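In Praise of the Tape Roll

I have strong feelings about packing tape, and I'm going to share them. If you've moved house in the last few years, or mailed a box of jam jars to a relative, you probably have feelings too, and most of them are likely bad ones. It splits. It sticks to itself. The end vanishes and you go over the roll with a thumbnail like a safecracker. I know all that and I still think a fat roll of plain packing tape is one of the best things you can keep in a house!

I came to this late. For years I bought the skinny rolls by the register at the hardware store in Durnby, the ones that give out halfway through the second box. Then one May I packed up a whole apartment and bought a thick roll on a whim, and it changed how I went about the job. I stopped rationing. I taped the bottoms of boxes twice, then ran a strip across the middle, and I didn't once stand there wondering if there was enough left for the books. I packed 156 boxes that spring (yes, I numbered them, and yes, most were books) and only one bottom gave way, which was a box somebody gave me that had already been rained on.

So my first opinion: buy the thick roll. The money you save on thin ones goes right back out when you make the extra trip.

My second opinion is going to annoy the dispenser people. I don't want a dispenser. I've owned a Flinum and a Shimada, and I gave both away. They're fine for someone who tapes all day, but at home they take up half a drawer, the teeth go for your knuckles, and the tape slips back behind the roller the minute you set the thing down. A bare roll and a pair of scissors will do everything I've ever needed. Fold the end under on itself — just a little tab — and you'll find it next time without the thumbnail business.

Third, and I'll fight for this one: tape deserves a place of its own. Mine used to live in the junk drawer with the batteries and the takeout menus, and it picked up every crumb in there. The sides of a roll are sticky at the edges, all those layers, and they collect lint like a sweater. A shallow basket is so much better. You can see the roll from across the room, your hand goes straight to it, and when you're done it goes straight back. I like wicker for this, with a low rim, and I'd keep almost nothing else in it. The second you let a basket hold "tape and a few other things," it's a junk drawer with handles.

And can we talk about the color? We call it clear tape, but wind enough of it around a core and you get this lovely deep yellow, somewhere between butter and honey. Pull off one strip and it's gone again. I find that delightful every single time.
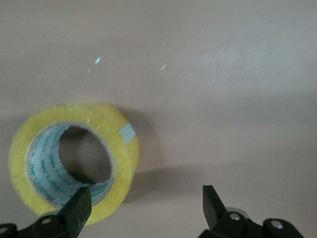
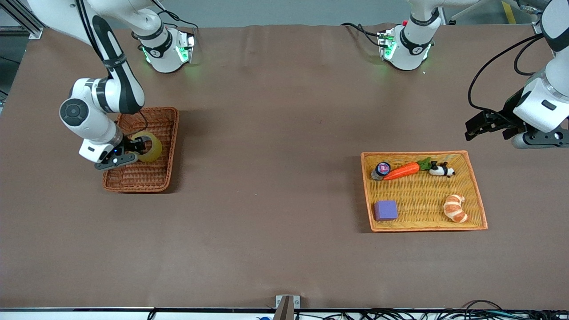
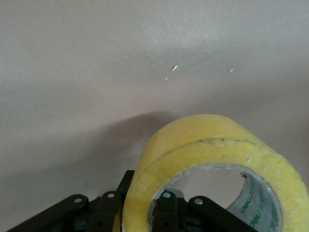 Photos: Flallerus

I'll admit the roll has its faults. It's noisy, so noisy that I won't tape a box after nine at night, and it's no friend to gift wrap or painted walls. For those, get something gentler. But for closing a box and having it stay closed, I haven't met anything I'd trade it for, and I've got a closet shelf of sealed winter blankets to back me up.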